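Flimlow opens booking for its April admission test

I'm Frans Geerts, I look after admissions at Flimlow, and I'm very happy to say that booking for our April entrance test is now open – earlier than ever!

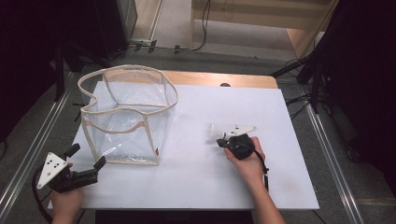

2 min read

We've got 600 places on the design and technology courses this time, and last year 3,000 of you sat the test for them, so do get your form in early. You can take it at our centres in Usar, Harahap or (new for us, and I'm thrilled) Skerkeo, which has 412 desks of its own.

The paper still comes in two parts, reasoning in the morning and drawing after lunch. Doors open at 9am and we start at 9.30 sharp.

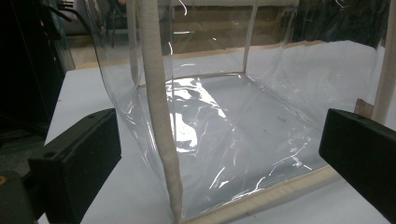
Please bring your printed admit card and a photo ID that matches the name on it. If you've spotted a spelling mistake, write to us before booking closes and we'll send a fresh card – there's no charge for that.

Results go up on the Flimlow website in May, and offer letters follow by post. 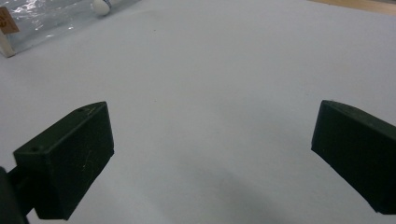 A smooth, pale surface between two dark gripper fingers.

Questions about fees or extra time? Ring the admissions desk and ask for me.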